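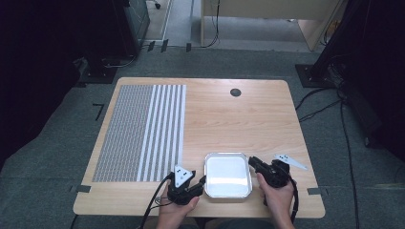
Notes pour l'intervention, version longue (20 minutes, questions comprises)

Diapo 1. Titre
Bonjour à tous, merci de rester pour la dernière session de l'après-midi. Je parle de la revente d'appartements en copropriété avec travaux votés mais pas encore payés. Demander qui, dans la salle, a déjà vendu dans ce cas.

Diapo 2. Le cas Zerkdale
Résidence de 163 lots, deux bâtiments, construits la même année. Ravalement voté en juin. Quatre logements étaient déjà en vente à ce moment-là. Ne pas donner les étages, les vendeurs sont reconnaissables.
Prix affichés : aucun des quatre n'avait été revu après le vote. Les acheteurs, eux, avaient lu le procès-verbal.

Diapo 3. Qui paie quoi
Rappeler la règle : sauf accord contraire, c'est celui qui est copropriétaire au moment où l'appel de fonds devient exigible qui le règle au syndic. Le compromis peut prévoir une autre répartition, mais elle ne vaut qu'entre vendeur et acheteur.
Laisser le schéma à l'écran, le temps que les gens le recopient.

Diapo 4. Les montants
Appel moyen à Zerkdale : 3 000 euros par lot, en trois échéances. Sur un deux-pièces, la somme paraît faible à côté du prix. Elle a pourtant bloqué deux signatures.
Si on me demande le détail par tantièmes : tableau en annexe, ne pas l'ouvrir.

Diapo 5. Comparaison avec Raltbridge
Même type d'immeuble, un duplex au dernier étage, terrasse en jouissance privative. L'agence Říha a mis les travaux dans l'annonce dès le premier jour, avec le calendrier des appels. Moins de visites, une seule négociation, compromis sans avenant.
Attention à la prononciation de Říha, dire « r-jiha ».
Préciser qu'un seul dossier ne prouve rien.

Diapo 6. Le fichier Skadico
200 annonces relues à la main. Beaucoup écrivent « charges maîtrisées » sans chiffre. Lire deux exemples, pas plus. Passer vite si on est en retard.

Diapo 7. Ce que je demande aux vendeurs
Les trois derniers procès-verbaux d'assemblée, l'état du fonds de travaux, le carnet d'entretien. Avant la première visite.
Boire un verre d'eau ici.

Diapo 8. Questions
Probable : le cas d'une vente en indivision. Répondre brièvement et renvoyer au notaire.
Les diapos seront envoyées par mail aux inscrits.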